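4.2 What happens to the chairs

I want to spend a bit of time on the chairs, which I did not plan to do when I started this project. My original notes for the Kedent study were all about tables: how far apart people like them, which ones fill up first, how long a single coffee can hold a seat. The chairs were just the things that went with the tables. Then I began staying on past closing, and I found out how much of the working day in a small café goes into picking up, turning over, nudging and straightening chairs (so much more than I would have guessed!).

By "reset" I mean the work of getting a room back to the layout its owners have agreed on. I took the word from the staff at Skuseo, who use it for everything from wiping a tabletop to putting the whole floor back together after a private event. I logged 2,529 separate chair moves over the study period, and I should say right away what counts as one. If a chair left the floor, or if it ended up facing a different table, I wrote it down. A little push with the hip on the way past did not count, and I lost a lot of those anyway while I was busy writing down something else.

The cafés were all different in how they treated a chair at the end of the day. At Yousafzai the seats go upside down on the tabletops, every night, no discussion. At Skuseo they get pulled into the middle of the room so the edges can be swept, and then pushed back out again. Stasis had no fixed rule when I arrived in March. Light chairs with thin metal legs are easy to lift with one hand and just as easy to knock over, and I saw plenty of both. My notes from those first weeks say "chair down" so often that I gave up and started using a little symbol for it, a sort of sideways h.

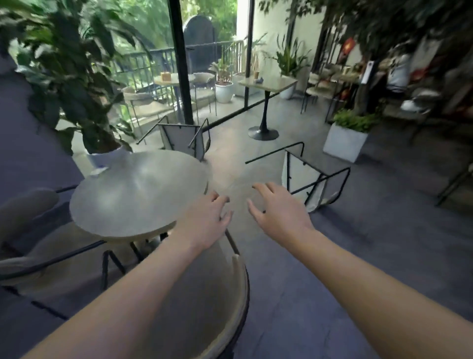

Setting a fallen chair upright sounds like one job, but I ended up coding it as two. First you have to get your hands to it, and that means getting down low, and in a tight layout there is usually something in your way. Then you have to put it somewhere. The second part is where people slow down. I would watch someone grab a chair by the legs, turn it over in one smooth move, and then stand there holding it while they worked out which table it belonged to. With round tables this was worse. A square table tells you where the chair goes, more or less, and a round one leaves it up to you, so chairs at round tables drifted a few inches every single day until someone got annoyed and redid the lot.

Bending came up again and again when I talked to staff. One person at Kedent told me she did not mind the lifting at all and would happily carry chairs up a flight of stairs, but reaching down between two of them to get hold of a third was the thing her back complained about the next morning. I heard some version of this in all 4 cafés. It made me go back to my floor plans and look at the gaps between the furniture as places where somebody has to crouch, with elbows, and I am a little embarrassed that I had only drawn them as walking routes before.

Plants matter too, by the way. A big leafy plant takes up far more room at shoulder height than its pot does on the floor, and my plans showed only the pot. Staff would swing a chair up and around and catch the leaves, or they would take the long way around the table to avoid doing that. I have redrawn the plans with a dotted line for the leaves, and the long way around suddenly makes sense.

Figure 4. One of the round café tables, with the chairs nearby and the open floor between two that are overturned.

The floor itself got mentioned less than I expected. I had a whole page of questions ready about noise, and most people shrugged. The exception was Yousafzai, where the staff had stuck felt pads under the legs and then spent a fair amount of time hunting for the ones that fell off. I have left those searches out of the count. I did keep the moves where a chair was turned over so its pads could be checked, and there were almost 100 of them, nearly all on slow afternoons when there was no customer at the counter and the dishwasher was already running.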